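Stenora cell, notebook
26 Sep 2019

Unplanned stop this morning during the long run on the folding task. The arm was partway through a pass when the controller threw a joint 2 following error and dropped into a protective stop. Brakes came on and held. No one was inside the tape and nothing was damaged that I can find.

What the log says: the position error on joint 2 climbed slowly over the last few cycles before the trip, then jumped. Motor current climbed with it. Cycle 446 was the one that tripped. We had set 200 as the point to pause and check the wrist cable, and I went past it with the check not done. My fault, and it goes in here so it's on paper.

First guess was the Aritz gripper being heavier than the payload setting. Weighed it again and the setting is right. Second guess was the cable loop at the wrist. With power off and the brake released by hand, the arm moved freely until the wrist turned past the point where the loop goes tight, then it got noticeably stiff. Backed it off and it went free again. Did that several times with the same result.
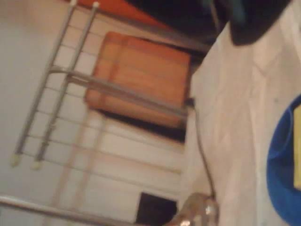
Could the arm have pulled the cable right out before it stopped? Probably, if the following error limit had been left at the default. It was still set tight from the Plorerstead job, so the controller gave up early. With the wider limit I think the connector would have gone first.

The cable jacket has a flat spot near the second tie. Conductors test fine end to end, but I don't trust it and have tagged it for scrap. The spare is a Schwerdtfeger one, a bit longer, and will need a different clip position. I've marked the new spot on the wrist in paint pen.

One more thing I don't like. After the stop, the pendant let me clear the fault and offered to resume from the same point, with the cable still tight. I didn't press it. Until we sort that out, please don't resume after a joint fault. Go to manual, jog back to home at low speed, and look at the cable with your own eyes first.

To do:
– fit the spare cable, clip at the paint mark
– add a forced pause every 100 cycles so the check can't be skipped
– leave the error limit where it is
– ask Stenora whether resume can be locked out after a joint fault

Cell is locked off and the key is in the grey drawer. Restart when the new cable is in and has been run through the full wrist range by hand.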